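*Handout 3, revised 1 Feb 2025. Please bring it with you, as we'll be scribbling on it.*

## Why wood moves

Last time we got as far as the cell wall, and several of you asked (quite rightly!) what any of it has to do with a sticking drawer. Quite a lot, as I hope you'll see.

Think of a plank as a bundle of drinking straws, all running the length of the tree. When the air is damp the walls of the straws take up water and swell, and when the heating comes on they give it back and shrink. The straws get fatter and thinner but hardly any longer, so a board changes a good deal in width and next to nothing in length.

There are two directions across the grain to keep in mind:

- **radial**, from the middle of the trunk out towards the bark
- **tangential**, following the curve of the rings

Tangential movement is usually the larger, often by around 2 to 1, and that difference is what makes a flat board cup.

## Boards made from strips

A wide board from a single slice of trunk will do as it pleases, as anyone who left a shelf in the Loltow workshop last July will remember. The old answer is to rip the timber into narrow strips and glue them edge to edge. Each strip still moves, but the cupping is broken up into small amounts.

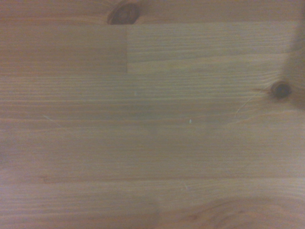 Movement across the full width doesn't go away, mind you. A glued panel 200 mm wide still wants its bit of room, and if you screw it down hard on both sides it may well split. Slotted holes are your friend, or the little wooden buttons we looked at in the Wirkis table.

Knots deserve a word too. A knot is the base of a branch, so its straws run across those of the board and it shrinks differently from its neighbours. Do read page 121 of the course book before we meet, and have a go at sketching the grain around one.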